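Hola. Me llamo Horațiu Munteanu y escribo para niños que hacen muchas preguntas. Esta vez la pregunta me la mandó Žofie Šimek, que tiene nueve años: «¿Un robot puede ponerle el palito a una salchicha?». Para contestarle fui a mirar un kit que se llama Wundport y que vende la empresa Gallov a escuelas y talleres.

## ¿Qué es un kit de robot?

Un kit es un conjunto de piezas que van juntas. En el kit Wundport vienen los brazos, las pinzas, los cables y un programa para el ordenador. La comida no viene, la tiene que comprar uno mismo.

La pinza es la mano del robot. Tú tienes cinco dedos en cada mano, y con ellos sientes si una cosa es blanda, si resbala o si está caliente. Una pinza sencilla tiene solo dos dedos, duros y rectos. Puede abrirlos y puede cerrarlos. Parece muy poco, pero piensa cuántas cosas haces tú solo con el pulgar y el índice: pasar una página, coger una uva, subir una cremallera.

## ¿Por qué una salchicha es difícil?

Un cubo de madera es fácil para un robot. Siempre tiene la misma forma y no se rompe si lo aprietas. Una salchicha es otra cosa. Es lisa, es redonda y tiene una piel fina. Si la pinza aprieta poco, la salchicha gira o se cae. Si aprieta mucho, la piel se abre y sale la carne.
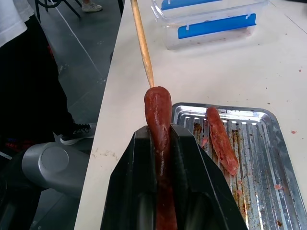 Jasper Wouters, que enseña a usar el kit, me explicó que la fuerza se elige en el programa con un número. Él empieza siempre por 19 y sube despacio. La escala llega hasta 50, pero con 50 se aprietan tornillos, no comida. Antes de tener una buena tarde con el robot hay que gastar unas cuantas salchichas, y esto conviene saberlo antes de comprar.

Puedes hacer una prueba en casa. Coge un plátano pelado con dos cucharas, una en cada mano, y llévalo de un plato a otro. Ahora hazlo con los ojos cerrados. ¿Se ha marcado el plátano? Pues ya sabes un poco cómo es el trabajo de una pinza.

## Dos brazos que se ayudan

Con un brazo solo se puede levantar una brocheta, claro. Pero muchas tareas piden dos. Cuando tú abres un bote, una mano sujeta y la otra gira. Los brazos del robot también tienen que repartirse el trabajo, y además no pueden chocar. El programa sabe en todo momento dónde está cada codo y cada muñeca — sí, los robots también tienen codos y muñecas, aunque los ingenieros los llaman «articulaciones».

Lo más delicado es cuando los dos brazos agarran el mismo palito. Un palito es fino y ligero. Si un brazo tira hacia su lado y el otro no se mueve, el palito se dobla o se escapa. Por eso los dos tienen que ir a la misma velocidad, como dos personas que llevan una mesa por la escalera.
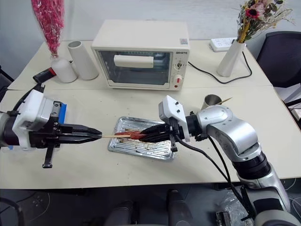
A mí me gustó que el kit se puede poner muy lento. En el modo lento los niños ven bien cada movimiento y pueden decir «para» antes de que algo salga mal. Hay un botón grande para parar todo. Luuk Vandenberghe, el maestro que me acompañó, lo probó tres veces seguidas y las tres veces los brazos se pararon enseguida.

## Lo que me gustó menos

El manual está escrito para mayores y usa palabras largas. También hay que limpiar mucho: la grasa se queda entre los dedos de la pinza, y Gallov pide pasar un paño húmedo después de cada uso. Preparar los dos brazos lleva 40 minutos, que para una clase es bastante tiempo — mejor hacerlo antes de que entren los alumnos.

## Reglas para mirar de cerca

- No metas las manos entre los brazos cuando se mueven.
- El horno y la parrilla los toca solo un adulto. Un horno puede llegar a 200 grados.
- Si tienes el pelo largo, recógelo.
- La comida que ha tocado el robot en las pruebas no se come.

## Palabras nuevas

**Pinza:** la mano del robot.

**Articulación:** el sitio por donde el brazo se dobla o gira.

**Brocheta:** un palito con comida pinchada.

Entonces, Žofie, la respuesta es que un robot puede aprender a hacerlo, con paciencia y con bastantes salchichas. Si tienes otra pregunta, escríbeme. En agosto voy a contestar una sobre robots que doblan camisetas, que me la mandó Wim Baert desde Pundville.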